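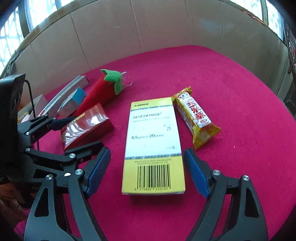
### 4.2 Seasonal dispersal of day visitors

Visitor counts for the coastal resort of Kurik were compared with those for the neighbouring harbour town of Morgan over two consecutive summers. Counts were taken at the ferry landing and at the coach park, the two points through which most day visitors enter. Overnight guests were excluded, as their movements are recorded separately in the lodging returns (Section 3.1).

In May the median length of stay at Kurik was 170 minutes. By August it had fallen by 45 minutes, although arrivals were higher. The shortening was confined to passengers on the Kirico ferry, whose last sailing was brought forward in the second summer. Coach passengers showed no comparable change. 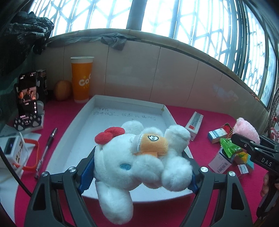 **Figure 2.** White plush toy with red bow and orange cup-shaped piece.

Spending was recorded by exit interview and grouped into food, transport, admissions and souvenirs. Souvenirs made up some 32 per cent of declared spending among coach passengers, and less among ferry passengers in both summers. The category was defined broadly, covering printed goods, confectionery and soft toys of the type shown in Figure 2. Respondents who could not recall a price were asked for a range, and the midpoint was used.

The difference between the two groups remained after adjustment for party size. It was weaker at Morgan, where the shops lie further from the coach park. Returns from the Drotix kiosks were incomplete for the first summer and are omitted from the adjusted figures.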